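Bench notebook, July

Page 76

Carried on from the last entry. The shape blocks are the main job this week and the board is second. Started a little after 8:30 with coffee and the box of first prints from Kernitz, who ran them on their machine as a favor while ours was down.

What the set is for

Writing this again because two people asked me and I gave two different answers. The set is for a sorting and stacking game, simple shapes in plain colors, used on a flat wooden board. Stars and cylinders for now. The working name on the order sheet is Vimitz, and I would like to keep it off the packaging until we have talked to Erneo, who asked for the set in the first place and will want a say.

Two shapes is enough to start with. A cylinder is easy to pick up from any side and a star is not, and the two go on top of each other in either order. That gives a person something to think about without any instructions. Hexagons can wait. I drew a crescent last month and it was a pain to print and fell over, so the crescent is out.

Colors on the first round are green and red. Lục sent the green. It is brighter than the swatch on their card but I like it, and it stands out well on pale wood. The red is from our own shelf, the opened spool by the window. I had it in the dryer overnight before sending it over, and the parts came back with less stringing than the last lot.

First look at the prints

Tipped the box out and went through everything by hand. Notes as I went:

Most of the cylinders are fine. A few have a slight foot where the first layer spread, enough to feel with a fingernail. Knocked it back with the deburring tool, a few turns each, then a wipe. On a tall stack the foot makes a difference: the piece rocks a little and you can feel it when you let go.

The stars are less even. The inside corners are good, the outside points are where the trouble is. On some of them the points lift slightly off the table at the tips. That is the part cooling at the points first and pulling up. Put the worst ones on the glass plate and slid a feeler gauge under. I set those aside in the tray marked REPRINT and did not try to flatten them. Last time I used the heat gun for that I ended up with a star that looked chewed.

The texture on the top faces came out better than I expected. I left the top pattern showing on purpose. A glossy top slides and a textured one does not slide as much, and the lines also hide small scratches. Svetozár Holub disagrees and would rather have them sanded smooth and painted. He has a point about how they look in a shop. I think a sanded part shows every dent after a month. We agreed to sand one pair of each shape and leave the others, and compare once they have been knocked around for a while.

Weight: the cylinders feel light. Infill was at 14 percent on this lot. I want the next lot heavier. More infill costs time on the machine and we have to decide if it is worth it. My feeling is yes for the cylinders, no for the stars, which already sit well on a wide base.

Stacking

Spent the rest of the morning just stacking things. This sounds like play and it mostly was, but it is the only way to find out what is annoying.

Cylinder on cylinder: easy. You can be careless and it stays.

Cylinder on star: also easy. The middle of the star is a solid flat area and the cylinder covers most of it. Looks good too, the points stick out underneath like a skirt. If there is a picture for the lid I would use this one.

Star on cylinder: harder. The points hang out over the edge with nothing below them, and if you touch one on the way out the star turns or tips off. I managed it nearly every time with two fingers on opposite sides, but a star has five points so there is no true opposite side. You end up with one finger on a point and another in a notch. Fine for an adult. A small child will use the whole fist.

Star on star: depends on whether the points line up. Lined up, it is one tall star and quite solid. Turned halfway, it is still solid enough and better looking, and easier to take apart, with the points giving you something to grab.

Tried putting two pieces close together with only a finger's width between them, to see how hard it is to lift one without nudging its neighbor. Cylinders are no problem. With a star next to a cylinder it depends on which way the star is turned. If a point is toward the cylinder you will probably bump it. I want to mention this in the leaflet as a harder level of the game: set them close, take one, leave the other alone.

The board

The board I have been using is a rectangular offcut with the edges broken and nothing on the surface. It is pale and the colors read well against it. I tried the pieces directly on the workbench for comparison and it was bad. The bench top has holes all over it and the points of the stars catch in them when you push a piece sideways. So the board stays, and the set needs to ship with one or at least say "use on a flat surface" somewhere obvious.

Questions about the board that I have not settled:

Finish. Bare wood is pleasant and grips a little. It also marks. One corner already has a coffee ring and that is my fault. A thin coat of hard wax oil would take care of it, but I want to check that the pieces don't slide more afterward. Will do one half of a spare board and leave the other half bare.

Size. The present one is bigger than it needs to be for the number of pieces in a set. A smaller one would fit the box flat. A larger one lets two people play at the same time. Erneo asked for 16 pieces to a box, and with that many on a small board it is crowded before you have built anything.

Rim. Svetozár wants a low rim so nothing rolls off. I don't. A cylinder on its side will roll, sure, but a rim gets in the way of your hand when you pick up anything near the edge, and it makes the board hard to wipe. We left it there.

Feet. The board shifts on the bench if you lean on a corner. Four thin rubber dots underneath would do. There is a sheet of them in the second drawer, left of the vise. Add to the parts list.

Layout after lunch

Put out the arrangement I want to use for the rest of the tests so that I stop making up a new one each time. A green cylinder and a green star close together, star slightly farther back. Off to the right, the red pair as a stack, red star at the bottom and red cylinder on top. It gives both things to look at: the tight gap between neighbors and a finished stack to compare with. Anyone who uses the board, please put it back like this when you are done. 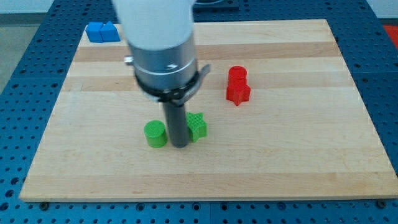 Changes for the second lot

Stars: brim on, and slow the first layers down. Round the tips of the points very slightly. I had them sharp in the drawing and the sharp tips are both the first thing to lift and the first thing to get dented. A small radius will not be noticed by anyone.

Cylinders: infill up. Add a tiny chamfer on the bottom edge to get rid of the foot without handwork. I cleaned up enough of them by hand today and my thumb is sore.

Heights: keep the two shapes as they are drawn for now. I was going to make the star thinner to save material, and after this morning I don't want to touch it.

Color: stay with the green from Lục. Ask them if the red can come from the same range, so the surface matches. Side by side, the two are close enough on the bench lamp and less so by the window. If they have a yellow I would take a sample spool of that as well, for a third color later on.

Drawings are saved under job number 3164, in the folder with the old crescent. I moved the crescent into a subfolder so it doesn't get printed by accident.

Loose ends

The glass plate has a chip on one edge. Still usable, keep the chip to the back.

Deburring blades are down to the last one in the tin. Ordered.

Whoever borrowed the good calipers, the cheap ones read differently every time you close them and I have given up on measuring the stars until the good ones come back.

Box inserts: tried a cut foam insert with star-shaped pockets and it is slow to pack, since every star has to be turned the right way. A plain divided tray would be quicker. Alternatively a cloth bag and no insert at all, which Erneo may prefer for cost. Ask.

Kernitz wants their crate back. It is under the bench with offcuts in it.

Stopped at 5:15. Reprint tray is labeled and on the shelf above the printer, the sanded test pairs go to Svetozár in the morning, and the half-oiled board needs to dry flat, so please don't lean it against the wall.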